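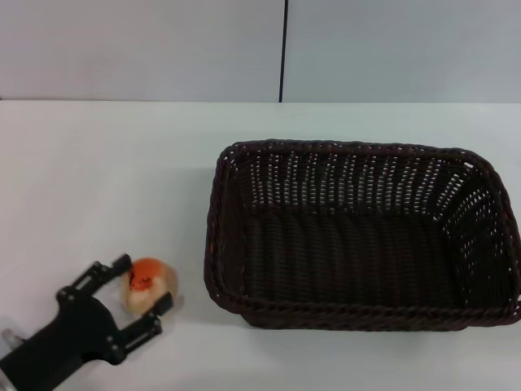
4.2 Basket handling with the Umitix starter kit

The Umitix kit is sold as a complete answer to light tabletop work. The brochure promises that a buyer will be sorting objects "before the kettle boils". Ours took until Friday, though we concede that the brochure does not state the size of the kettle.

For the basket tests we used the gripper as supplied, with the factory finger settings and the Flillden control software. Each trial involved one small, soft, bun-shaped item and one woven basket on a plain white table. The arm was asked either to move the item or to lift the basket by its rim, and we ran 339 trials in all. The bun was chosen for its poor manners under pressure. Kits in this price range are usually shown off with wooden cubes, which forgive almost anything.

Flillden treats the two jobs as one. Its menu offers a single setting called "Grasp", and the help page for it reads, in full, "Grasps the object." We found that the closing force had to be set by hand for every change of target. The value that held a basket rim was far too keen for a bun, and 24 trials were struck from the results on those grounds. The droppings were swept up and are not reported further.

Rim lifts raised a different problem. A basket held at one point tilts as it pleases, and the software goes on believing that it is level (Figure 3). The Kuusk kit, tested under the same rules, at least shows a warning. Umitix shows a green tick.

Figure 3. Rim lift with the Umitix kit. The basket is held above the table by its upper right rim, with its open top tilted towards the viewer; the bun is on the table to the left.

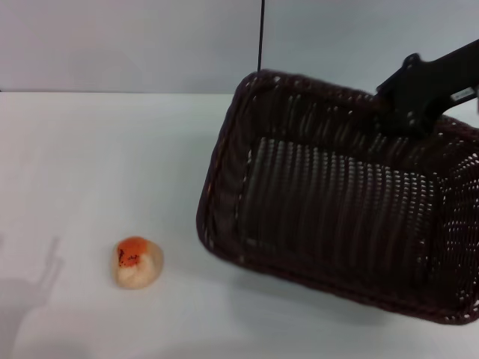
4.3 Support and spare parts

Umitix sells through one dealer, Droltarau, whose support desk answered 40 of our messages. Most replies advised us to restart the arm. We ordered a spare pair of fingers in September and received a second power lead, well packed, with a card thanking us for choosing fingers.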